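설비 점검 > 로봇 셀 > 그리퍼 비교 시험 > 병뚜껑 파지

그리퍼 비교 시험 전 안전점검표 (Vurkix 셀)
점검일: 2026년 1월 3일
대상: 협동로봇 암, 교체형 그리퍼, 제어 박스

1. 배선 및 체결
[확인] 암 링크 케이블 타이 체결. 손목 아래로 늘어진 케이블은 최대 회전각에서 간섭 여부 재확인할 것.
[확인] 플랜지 볼트 토크. 풀림 표시선 일치.
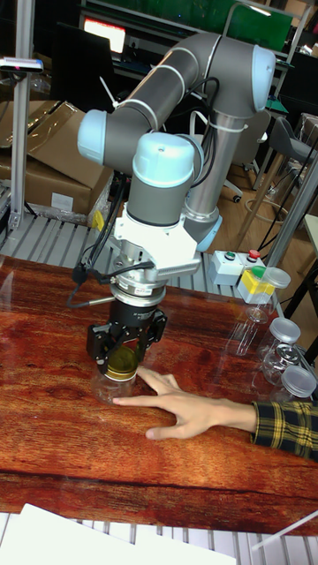
작성: Marina Kouris

2. 파지 조건
[확인] 금색 금속 뚜껑 병을 기준 시료로 사용. 파지력 상한 145 N.
[보류] 핑거 패드 마모. Sisay 패드는 교체 주기 기준이 없음. 11월 점검 때와 같은 지적 사항임.
의견: 뚜껑 측면을 물 때 핑거 끝 높이가 낮으면 병 어깨에 닿는다. 접근 높이를 13 mm 올려 재시험 요망.
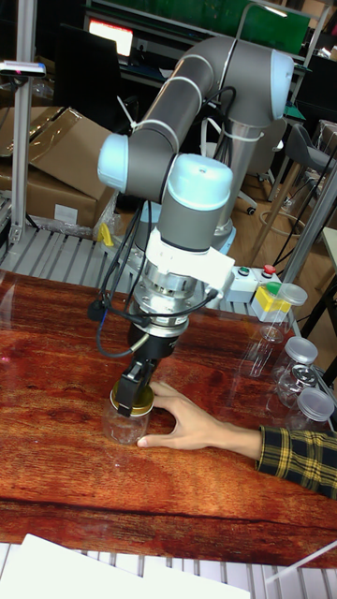

병을 손으로 받치는 동안에는 저속 모드만 허용한다. 손은 병 하부에 두고 핑거 개폐 구간에 넣지 않는다. 개폐 명령은 병을 잡은 작업자가 구두로 확인한 뒤 보낸다.

3. 정지 장치
[확인] 제어 박스 적색 버튼: 손이 닿는 거리, 바로 앞에 투명 병 놓여 있음.
[미흡] 정지 후 그리퍼 유지력 기록 누락. 2회 추가 측정, 담당 Apostolos Pappas.

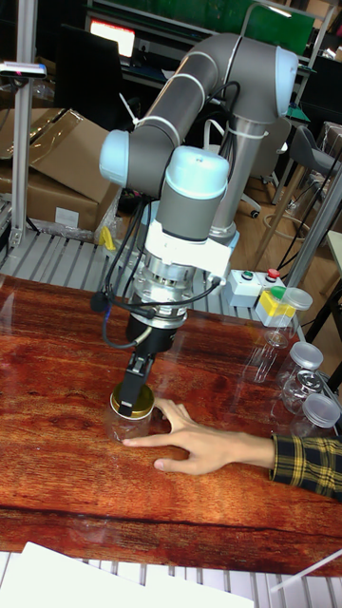

4. 시험 후 조치
[확인] 그리퍼 분리 전 전원 차단.
[보류] Vamorik 컨트롤러 로그 백업. 저장 경로 미정.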